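Plevetti grasp planner – quick review after 7 weeks
Farzana Durrani, September 16, 2022

Short version: good planner, annoying tooling. Keeping it.

Background. We do PC teardown and rebuild work, one arm, one gripper, old towers. Came over from a planner I wrote myself in May and was sick of fixing. Plevetti imports meshes, builds a collision scene, gives you approach paths. Install took 45 minutes, most of it dependancies.

Best part is the clearance setting. You set it per region – tight near the slots, loose over open board – and it sticks. My old one had a single number for everything. Useless in a case like this.

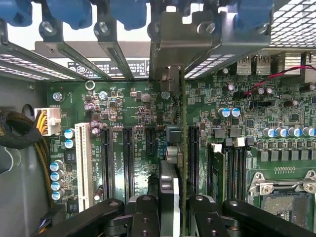
Wrist view, fingers at the bottom edge, holding a gray metal part beside the card.

Perception side is weaker. Shiny stuff confuses it. Heatsinks, brackets, anything with bare metal. I filter the point cloud before it goes in and that helps. Thin cables it mostly ignores, so I draw keep-out boxes by hand. Tedious.

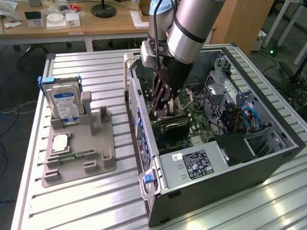

Replanning is fast, 25 ms on our machine when the start pose moves a little. Bigger changes, it starts over from scratch and you wait. The log viewer is bad. No search, no filter, scrolls back to the top everytime you click. Hanna Makowska on my team just dumps it to text and greps.

Docs ok. The tray calibration page is out of date, menu names dont match. Support answered in 7 hours, with a fix that worked.

Would buy again. Wait for the next release if you need cables.

4 out of 5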